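Birnau Quiet Case Fan, 3-Pack

Home » Cooling » Case Fans » Birnau

If your computer has started to sound like a hair dryer every time you open a few browser tabs, you are in good company, and we think you'll be very happy with these. The Birnau is the fan we put in our own machines at Lollden (Ginette Ferrand has had a set running under her desk since October and keeps telling customers to come over and listen for it!).

Each pack holds 3 fans, a bag of rubber mounting pins and a little splitter cable, so you can run the whole set from one connector on the board.
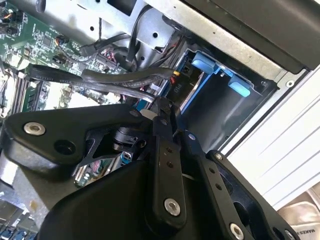 Inside an open desktop tower.

Fitting them is a pleasant evening job, even for a first-timer. Shut down, unplug, take off the side panel and give the old dust a good brushing before anything new goes in. The arrow on the fan housing shows which way the air moves, so do check it twice; we have all put one in backward at some point.

Speed: from 500 rpm
Cable length: 60 cm
Returns: 30 days, opened boxes welcome

Not sure about your case? Write to Nam-gil Geum at the parts counter with the model name.

Goes well with: Wekico dust filter, Min fan controller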